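About Jodula

Jodula is a reading group and small library for short fiction. We meet in the evening, read one story aloud from start to finish, and then talk about it. Afterward one of us writes up the story for the site, with a short summary, notes on how it works, and a list of where you can find it in print. There are 2859 stories in the library room and 83 write-ups online so far.

How we started

Haiyan Liang and Nilmini Saha taught in the same English department and had the same complaint. Their students read novels for class and nothing else, and the short story was treated as a warm-up for the real thing. They began reading stories together after work, one a week, at Haiyan's kitchen table. Ravinder Carrier joined when he heard they were stuck on a ghost story he had written a term paper on years earlier. He read it to them that night and then read them his term paper, which was less of a success.

The group outgrew the kitchen and moved to two rooms on the second floor of the Tan Building. The larger one holds the shelves. The smaller one has the long table, and that is where the readings take place. There is an elevator at the rear entrance.
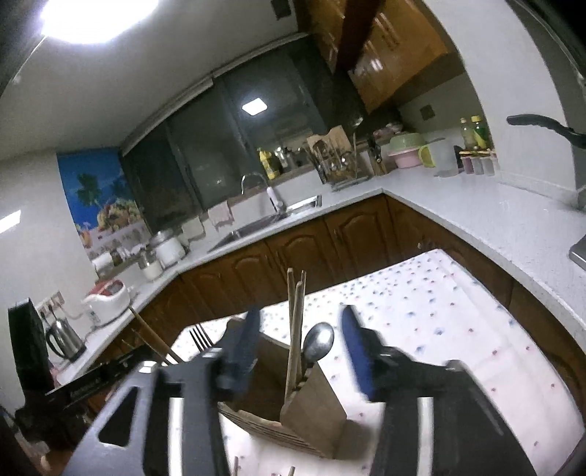 The name comes from a story Nilmini's grandmother used to tell, in which Jodula is a village where every house has to give the traveler a tale before he is allowed to leave. We have never found a printed version of it. If you know one, please write to us.

What we read

We read stories that can be finished in one sitting. In practice that means anything up to 46 pages, which is the longest we have managed before people started to leave for their trains. We read older stories more than new ones, mainly for the reason that they are easier to get hold of in enough copies. Marriage stories, ghost stories, sea stories, and stories about bad inheritances make up a large part of the shelves. We also read in translation, and Wenjie Pan keeps a separate list of stories that exist in two or more English versions so that they can be compared.

We don't use star ratings. A write-up says what happens in the story, who is telling it, what they leave out, and where the reader is likely to disagree with someone else. If the ending matters, the write-up gives the ending. There is a notice at the top of each page to that effect, and we still get letters about it.

We don't review novels, and we don't accept unpublished work for comment. Several writing groups in the area do this well and we are glad to pass on their details.

How an evening works

Doors open half an hour before the reading. The reader for the night has chosen the story and has practiced it at least once. Copies are handed out after the reading and not before. We have found that people listen differently when they can't look ahead.

After the reading there is a break for food, and then the discussion. The reader speaks last. This rule was Ravinder's idea and he is the one who most often forgets it.

If a story has divided the room, we may read it again with a different reader. We did this with a story about a widow and her lodger. On the first night most people thought the lodger was lying to her. On the second night, with Nilmini reading, most people thought the widow knew it and preferred him that way. Both readings went into the write-up.

The July suppers

Each July we hold the suppers, which are longer evenings built around stories where something goes wrong at a meal. There are plenty of these. Families in short stories seem to wait until everyone is seated.

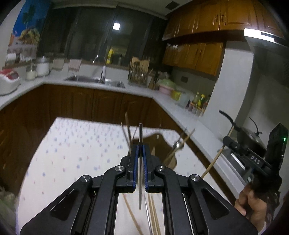
Deming Pan plans the suppers and picks the stories, usually a quarrel, a proposal, and a guest who shouldn't have been invited. The food is shared and simple, and the reading begins once the plates have been moved aside. The table gets a white cloth with small blue and pinkish-red motifs scattered over it, and there are wooden chopsticks for anyone who wants them. Places are limited to the seats we have, and members are given the first chance to book.

The Troltomeo shelf

Part of our library came from the Troltomeo bookstore when it closed. The owner let us take whatever short fiction was left, and we took all of it, including a number of anthologies with pages missing. These are kept on their own shelf and marked inside the front cover. If you borrow one and find that the last page of your story is gone, tell us which story it is and we will look for another copy.

Who we are

Haiyan Liang edits the write-ups and answers most of the mail.

Nilmini Saha runs the reading schedule and trains new readers.

Ravinder Carrier looks after the shelves and the catalog.

Wenjie Pan handles translations and the comparison list.

Deming Pan organizes the suppers and keeps the accounts. Wenjie and Deming are cousins.

The site was built by Zesetti, a two-person web firm downstairs from us in the Tan Building.

Joining and visiting

You don't have to be a member to attend an ordinary evening. Membership lets you borrow books, four at a time, and book early for the suppers. It is capped at 100 because of the size of the rooms. When the list is full we keep a waiting list and write to people in order.

If you would like to read for us, come to two evenings as a listener first, then speak to Nilmini. She will ask you for a story and a second choice. Spring readings begin on 6th March, and the schedule is posted by the door and on the events page.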